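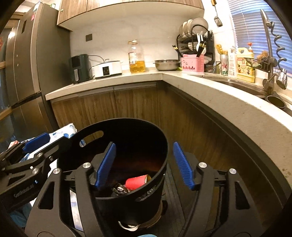 Huw Beddoe picked up the grippers a little after the breakfast dishes were done. He had one for each hand, and by now he no longer thought of them as tools he was holding. He thought of them as what his hands were until lunch.

The task sheet from Vistwood was taped inside a cabinet door. Trash, small items, kitchen. Pick the item up, put it in the bin, open the fingers all the way, hold still, stop. Do it 40 times. Do not hurry and do not go slower than you would if you were alone.

He was alone. His daughter had the early shift and her apartment was his until 3. She had said he could use the kitchen as long as he put everything back, and so far he had.

The can went in and landed on its side next to the wrapper. He opened the fingers, held still, and pressed the button with his thumb. Then he fished everything out and started over.

Wrappers were harder than cans. A can was the same can every time. A wrapper changed a little with each squeeze, so the grip that worked on one try slid off on the next. In May he had thrown those tries away. Then a woman named Marchetti called from the office and asked him to keep them.

"We want the ones where you miss and then fix it," she said.

"You want my mistakes?"

"If you fix them. If you drop it and walk off, delete it."

He had thought about that for the rest of the day. He had spent most of his working life at Skenberg, packing light fixtures, and in all that time he could not remember being asked to save a mistake.

On the next try the wrapper slipped out and fell beside the bin. He stopped for a second, out of old habit, ready to be annoyed. Then he turned his wrist, came in lower, pinched it by one corner and dropped it in. He opened the fingers and held still. He kept that one.

At noon he sent in the morning's files and ate a sandwich standing up. The reply came before he finished it. All accepted except 5. In those he had reached in with his bare fingers to move the can, and the system would have nothing to learn from a hand it did not have.

He did those again. His wrist was sore and he switched sides halfway through, and the left hand was clumsier, and he kept those too.

When his daughter came home he was wiping down the counter.

"How was it?" she asked.

"I threw out the same can all day."

She had a yogurt cup, empty, with the spoon still in it. She took the spoon out and held the cup over the bin, and then she looked at him and handed it over.

He reached for the gripper.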